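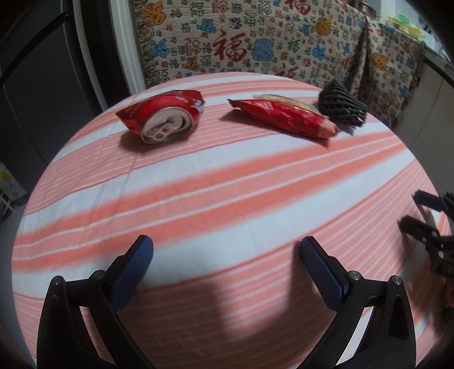
2025-04-19

Up at 4, couldn't sleep, bus to Drostdale anyway. Rain the whole way. Forgot my good socks.

Walked the river path as far as the Karnel bridge -- closed again, so back up through the orchards. Mud. Heel is rubbed raw. Saw a heron, and then prehaps the same heron later on, hard to say.

Soup at the station, too salty. Missed the 2 o'clock bus by a minute and sat on the wall feeling sorry for myself. Read some of the library book. Still don't like the brother.

Home late. Need to call about the boiler, pay the water bill, find that recipt. Want to do the Wallell side in October when its cooler -- new boots first. Bed now.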